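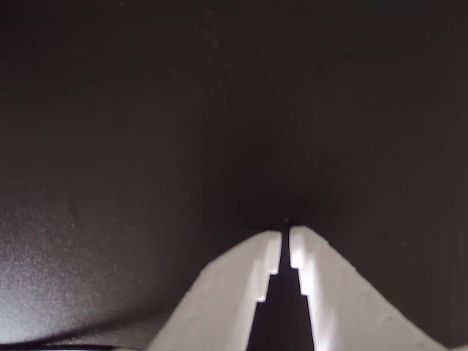

# Rapport de projet – Segmentation automatique des doigts de pince pour le suivi visuel

2022-03-02, projet de second semestre, option perception

Au départ, je voulais faire un projet de planification. J'avais même commencé à lire sur les arbres aléatoires, et puis le sujet « masque de pince » est resté dans la liste et je l'ai pris en me disant que ce serait plié en deux semaines. Je me suis bien trompé !

Le besoin est simple à énoncer. Notre module de saisie, Fesura, regarde la sortie de la caméra montée au poignet et cherche des objets. Comme les doigts sont toujours dans le champ, il les prend régulièrement pour des objets à saisir (le bras essaie donc d'attraper sa propre pince, ce qui donne des trajectoires assez comiques dans le simulateur). Mon travail : produire, pour chaque image, un masque propre des deux doigts, plus une estimation de l'ouverture. Tout le code est dans le paquet `pitatcombe`, le nom vient de la promo précédente et je n'ai pas osé y toucher.

## Première version : un bête seuillage

Doigts clairs, fond sombre : je me suis dit qu'un seuil sur la luminance suffirait. Dans ce cas-là, ça marche presque. Le doigt droit ressort très bien, surtout sa face intérieure qui est quasiment blanche. Le gauche est plus gris, et c'est là que les ennuis commencent, parce que la zone claire et grenue du fond, en bas à gauche, remonte elle aussi dans les valeurs intermédiaires. Si je baisse le seuil pour récupérer tout le doigt gauche, je récupère aussi des paquets de pixels qui n'ont rien à y faire.

Autre détail qui m'a coûté une soirée : le petit point clair juste au-dessus des bouts de doigts. Poussière, miette, je n'en sais rien, mais mon opération de fermeture morphologique le recollait au masque et l'extrémité des doigts se retrouvait avec une sorte d'antenne. J'ai fini par remplacer la fermeture par un filtrage des composantes connexes : tout ce qui fait moins de 75 pixels est jeté. C'est brutal, mais ça tient.

## Deuxième version : partir de la géométrie

J'ai ensuite changé d'approche. On connaît la forme des doigts, alors autant s'en servir ! Le nouveau pipeline, que j'ai appelé Lau dans le dépôt :

1. extraction des contours sur l'image lissée ;
2. recherche des décrochements à angle droit sur les bords intérieurs ;
3. recalage d'un gabarit 2D par doigt, à partir de ces angles ;
4. remplissage du gabarit pour obtenir le masque.

Les décrochements sont de loin les meilleurs repères. Les pentes extérieures sont longues et régulières, donc le gabarit glisse dessus sans jamais se fixer, alors qu'un angle droit bloque les deux directions d'un coup. J'avais d'abord imposé une symétrie parfaite entre les doigts, et c'était une erreur : dans l'image, le doigt droit monte un peu plus haut que le gauche, et son décrochement aussi. Avec un gabarit par doigt, l'erreur de recalage médiane est passée de 53 à 6 pixels. J'ai relancé le calcul trois fois pour être sûr.

## L'ouverture

Pour l'ouverture, je mesure l'écart entre les deux bouts, et surtout pas plus bas : l'espace sombre s'élargit d'un coup au niveau des décrochements, et ma première mesure (prise à mi-hauteur, allez savoir pourquoi) annonçait une pince bien ouverte alors que les extrémités se touchaient presque. La valeur sort maintenant sur le topic `/pince/ouverture`, entre 0 et 100, et le planificateur peut la comparer à la consigne.

## Ce qui coince encore

- Les fonds clairs. Je n'ai presque rien réglé pour eux, les contours extérieurs disparaissent.
- Le démarrage : si le gabarit part trop loin, il s'accroche à n'importe quel angle et y reste. Je relance pour l'instant depuis la dernière pose valide.
- Le portage sur la station Hullivach. Tout compile depuis décembre, mais les horodatages ne sont pas alignés avec ceux du bras et le masque arrive en retard d'une image quand ça bouge vite.

J'ai aussi essayé un petit réseau de segmentation, entraîné sur les masques sortis de Lau. Les premiers résultats sont jolis – mais il apprend les défauts du gabarit avec le reste, donc je préfère ne pas donner de chiffres avant d'avoir annoté des images à la main.

Pour rejouer les tests, lancer `make rejeu` à la racine du dépôt. Les paramètres (seuil, taille minimale des composantes, gabarits) sont dans `config/doigts.yaml`, et il faut relancer le nœud après chaque modification, le rechargement à chaud n'est pas branché.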